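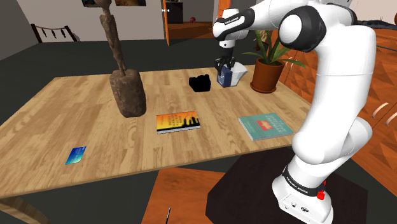 The arm over the far end of the table

My water has DNA in it. How do I get it out?

Posted in Lab Bench Help > PCR

tubewrangler

I am running what ought to be the dullest PCR in the world. The template is a small plasmid, 2597 bases all the way round, and I am copying a 500 base piece out of the middle of it. It worked first time, which should have worried me.

The trouble is the water control. Same mix, same primers, no plasmid, just water, and for the last few weeks it has given me a lovely sharp band at 500. It is fainter than the real samples but it is in exactly the right place. On Monday it was prettier than one of my actual samples, and I took that personally.

What I've tried so far:

New water. Band.
New tips, the filtered sort. Band.
Wiping the bench with ethanol until my eyes ran. Band.
Dropping from 30 cycles to 28. The band went away and I was very happy until I ran the gel for longer and turned up the exposure. Band.

The enzyme mix is the Joltora ready-made one, the primers came from Tanasarn as dry pellets and I made them up myself, and the machine is an elderly Cotby with a lid that needs a firm word. The lab is one room. I do the plasmid preps, the PCR set-up and the gels at the same bench, and yes, I can hear you all breathing in.

My supervisor's view is that I should stay at 28 cycles and stop looking so hard. I would rather like to know what is going on before I start on the samples that matter. Is there a sensible order for hunting this down, or do I just throw everything away?

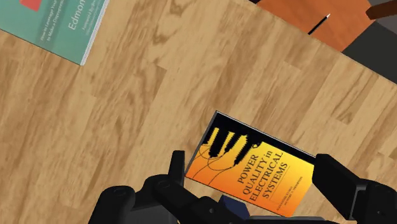
gel_and_damnation

Don't stay at 28. Cutting the cycles only hides it. Whatever is in the water tube is still in there, and it is in all your other tubes too, where you can't tell it apart from the real thing. If your later samples have a lot less template than a plasmid prep, you'll need the cycles back and the ghost will come back with them.

Also, ethanol doesn't destroy DNA. It is what we use to store the stuff. You have been giving it a nice rinse. Use fresh diluted bleach on the bench and the outside of the pipettes, leave it ten minutes, then wipe it off with clean water or it will eat anything metal. Check the pipette maker's instructions before you go near the inside of the barrel.

Then throw away the primers you diluted. My money is on those. People make up primers on the same bench, with the same pipette, on the same afternoon as a plasmid prep, and then carry that mistake about in the freezer for a year.

threewellsdown

could be spill from the next well when you load the gel? happened to me. leave a gap

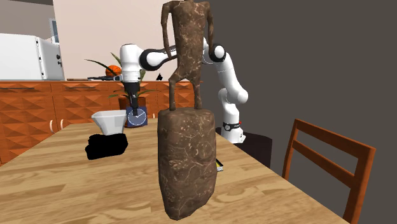
slowthaw

The gap is worth doing because it costs you one lane, but it won't explain a band that shows up gel after gel, so treat it as a quick check and move on. After that, swap one thing at a time. Run several water controls side by side, each with a single part replaced by a fresh, unopened one: new enzyme mix in the first, new forward primer in the second, new reverse primer in the third, and your current set-up in the last so you know the fault is still there. If one swap clears the band, you have your culprit. If none does, either more than one tube is dirty or it's the pipettes, in which case borrow a set from another lab and do it again with everything new. It's tedious, and you will want to get on with the interesting part, but look at the proportions of that brown statue, with the skinny legs up top and the great lump of rock underneath. Your results are the legs. The controls are the rock, and yours has a hole in it.

On the one-room problem: you can live with it. I did my whole project in a single room at Trallow and the rules were taped to the fridge. Set up PCR first thing, before any plasmid or gel comes out. Keep one set of pipettes that never touches anything but mix, primers and water. Split every new reagent into small tubes the day it arrives and bin each tube when you've finished with it. Never open a finished PCR tube where you set up the next one – a finished tube holds vastly more copies of your 500 base piece than your plasmid prep ever shed, and it goes everywhere when the lid pops.

That last one makes me doubt the primer theory a bit. You can check. Design a pair of primers that sit on the plasmid but outside your piece, and run those on water. If that band turns up, it's plasmid getting in. If only the 500 does, it's most likely old PCR product, and I'd be looking hard at the spot where you load your gels.

tubewrangler

It's the same spot. I load them next to the ice bucket I set up in. New primers ordered, bleach acquired, and I've moved the gel tank to the far side of the sink.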